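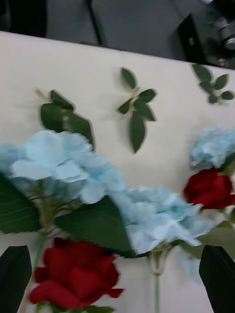 1/ My aunt left me her small flower shop in spring, and since then I am learning which flowers people really want for a grave. I write it here for people who must choose this for the first time, like me.

2/ In our town the cemetery has two parts. The old part allows fresh flowers only. The new part, behind Ferkovier street, allows artificial ones too, but they must be fixed so the wind does not take them. Please ask the office before you buy.

3/ Many customers feel ashamed when they ask for artificial flowers. They lower their voice. I tell them my own mother lives 500 kilometers from my father's grave. She visits two times in a year. What should she do, leave an empty vase for the rest?

4/ Practical thing: sun is worse than rain. Red goes pink after one July. White becomes a little yellow, but it stays decent. Dark purple I do not order anymore.

5/ Buy single stems and loose leaves, and put them together at home. A ready bouquet from Gudis was 69 last time I looked, and half of it was plastic grass. For the same money you can make two.

6/ Bend every stem a bit before you place it. Straight stems look like pencils. I learned this from Deok-su Min, who made wreaths with my aunt for many years and still corrects me by telephone.

7/ For weight in the vase I use small stones from the river. Sand is also good, but it gets out when the vase falls, and the vase will fall.

8/ Somebody asked about washing. Cold water, one drop of dish soap, then let them dry with the heads down. Fabric petals lose their shape in hot water. I destroyed a whole box of peonies in this way - my aunt would be angry for a week.

9/ And if you prefer fresh ones, take chrysanthemums or carnations. Roses are finished in three days outside, even the expensive ones.

10/ Tomorrow I open at 8 and I still have ribbons to cut. If your cemetery has other rules, write them under this post, I would like to compare.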